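别再给我发语音了

写得急，想到哪儿算哪儿。年底了，手机里未读的语音条攒了一长串，红点一个挨一个，看着就累。于是决定把这篇拖了大半年的牢骚写完。

先说立场：我反对把语音条当成默认的交流方式。反对得很彻底。开车的、抱孩子的、手受伤的、不识字的老人，另说。我说的是坐在办公室里，两只手都空着，面前摆着键盘，偏要按住那个按钮讲五十几秒的人。

三月份的时候我还在Besach做编辑。小公司，做翻译稿和一些企业内刊，同事散在好几个城市。有天早上醒来，项目群里十几条语音，全是同一个人发的，每条都快讲满。我戴上耳机听。第一条，嗯，那个，大家早，昨天晚上我又想了一下。第二条，想的过程。第三条，被敲门声打断。第四条，刚才说到哪儿了。听到最后一条才明白，他要改一个交稿时间。往后推两天。就这个。

打字多少个字？“稿子推迟两天交”。七个字。

我当时的上司Katherine Sotelo不这么看。她觉得文字冷，容易误会，语音里有语气，有人味儿。这个道理我承认一半。朋友之间，失恋了，升职了，家里出事了，听见声音确实不一样。可是改个交稿时间要什么人味儿？而且语气这个东西，很多时候恰恰是误会的来源。她有一回感冒，嗓子哑，发了条语音说“这版就这样吧”，组里两个人以为她生气了，琢磨了一下午。写成字反倒没事。

再说效率。发语音的人省了时间，这是真的，讲话比打字快。省下来的时间哪去了？转嫁给听的人了。一个人少打一分钟字，群里十六个人每人多听一分钟。账不难算。而且听还不能扫读，不能一眼跳到重点，走神了要重头来。文字我可以站在电梯里瞄一眼就回，语音得找耳机，得找个安静地方，得腾出一整块注意力。你方便了，我们全体陪着你方便。

有人说现在不是能转文字么。能转。你试试。我试过把Wálter Pacheco的语音转出来，他中文说得不错，带口音，转出来的东西像诗。“请把附件发给沙发”。沙发是谁，到今天没弄清楚。方言更惨。我舅舅的语音转出来满屏都是数字和地名，他讲的其实是腌菜。

还有检索。这一条我觉得最要命，可谈的人很少。上个月我要找一个半年前约定的价格，记得清清楚楚是跟客户在对话里讲过的。搜不到。翻了一晚上，翻到一排灰色的小条条，每一条长得都一样。从哪条听起？从头听起。听了快一个小时，找到了，386。写下来就三个数字的事。往大了说，我们这一代人跟父母、跟朋友、跟同事这么多年的往来，有很大一块装在这种条条里，不能搜，不能引，换个手机兴许就没了。从前的人留下信。我们留下一堆点不开的东西。
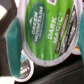
咖啡胶囊，Green Mountain的Dark Magic。

接着说。很多人拿长辈来反驳我。长辈不会打字，发语音怎么了。没怎么，我举双手赞成。我妈发语音我条条都听，听完还收藏。她说天气、说菜价、说楼下那只猫又生了，一句能绕三个弯，我不嫌长。因为那本来就不是传递信息，那是陪着说会儿话。问题在于把这两件事混为一谈。聊天是聊天，办事是办事。用聊天的办法来办事，办得慢；用办事的办法来聊天，伤感情。道理很简单，做起来一个个都装糊涂。

说到底是权力。这话可能重了点，但我观察了好几年，越来越信。你去看看，谁给谁发语音。上级给下级发，甲方给乙方发，老师给家长发。反过来的少。下级给上级汇报，哪个不是老老实实一个字一个字打，打完还要再看一遍，删掉一个感叹号，加上一个“您”。甲方呢，走在路上，风声呼呼的，一条过来，又一条过来，说到一半跟旁边的人打招呼，也不重录。他不必重录。听不清是你的事，漏了要求也是你的事。我以前接过一个叫Queiroz的客户的活儿，对接人整个项目没有打过一行完整的字，验收的时候说我们漏了一条意见。回去听，有，在一条语音的末尾，他一边嚼东西一边说的。

我认。改了。但是心里不服。

Nabil Saab听我抱怨这个，劝我想开点。他的意见是，人类本来就是先会说后会写，说话才是自然的，写字是后来学的麻烦事，现在技术让大家回到说话，有什么不好。我想了很久怎么反驳他。后来想明白了：面对面说话的时候，听的人是有权利的呀。可以皱眉，可以打断，可以说“等等，你说哪个”，可以看一眼表。对方看见了，自然会加快，会绕回来。语音条把这些全拿掉了。它只留下说的那一半。所以它不能算回到说话，顶多算是演讲，一段一段的小演讲，听众还不能离席。

写字麻烦，没错。可这个麻烦是有用处的。你要打字，就得先想一下要说什么。想一下，很多废话自己就没了；再想一下，有时候会发现这件事根本不用问别人。我自己就是这样，常常一条消息打到一半，答案出来了，删掉，谁也没打扰。语音没有这一步。按住就开始，边讲边想，把还没想清楚的东西整个端给别人，让别人替你想清楚。

当然打字的人也有毛病，得公平。一句话拆成八条发的。“在吗”。然后没有然后的。只回一个“哦”的。写一千字小作文不分段的，这个我也犯过，Sheyla Palomino当年截图发给我，用红圈把我一个逗号到底的句子圈了出来，脸都红了（我的脸）。文字不是天然高尚，懒人用什么工具都懒。我只是说，两样都懒的时候，文字的懒至少还能搜索。

那怎么办。我现在的做法，供参考，不一定适合你。

工作上的语音，我统一回一句：现在不方便听，麻烦打字。十回有九回，对方打过来的就是一句话。剩下那一回，对方说“那算了”。你看，本来就可以算了的。

真的复杂的事，打电话。电话好。约个时间，两个人都在，说完挂掉，我再写几行纪要发过去确认。比来来回回二十条语音快得多，也不会漏。现在很多年轻同事怕打电话，怕得要命，宁可发语音，我能理解，突然响铃是吓人。先发条文字问一句方便不，就不吓人了。

朋友的语音照听。但我跟几个熟的朋友讲过，超过三十秒的请在前面加个标题，“吐槽房东”或者“急事”，我好决定是洗碗的时候听还是马上听。有个朋友嫌我事多，后来自己也用上了，标题起得比内容精彩。

离职以后到了Tuvorow，小团队，第一天就看见群公告里写着：工作事项请用文字。就这么一句，没有解释。我差点当场截图发朋友圈。带我的Anselmo Cabrera是个六十来岁的老编辑，两根食指打字，慢得我在旁边着急，可他从来不发语音。我问过他为什么，他说打字慢，所以每次都只说要紧的。他给我的修改意见短得像电报，“第二段删”，“这个词不对”，“好”。收到那个“好”的时候我高兴了一天。

我也知道这篇文章改变不了什么。该发的还会发。说不定转发出去，底下第一条回复就是语音。前两天跟人说起我在写这个，对方立刻掏出手机，按住，给我录了整整一分钟她的看法。人就站在我对面。

我没听完。回头补听，她有几句讲得挺有道里的，说盲人朋友、说手部残疾的人，语音对他们不是偷懒，是门。这个我前面一句带过了，太轻，在这里补上。给需要的人留着门，这没得商量。能打字的，手闲着的，劳驾多走两步。

先写到这儿，还有四条没听。

2025年12月30日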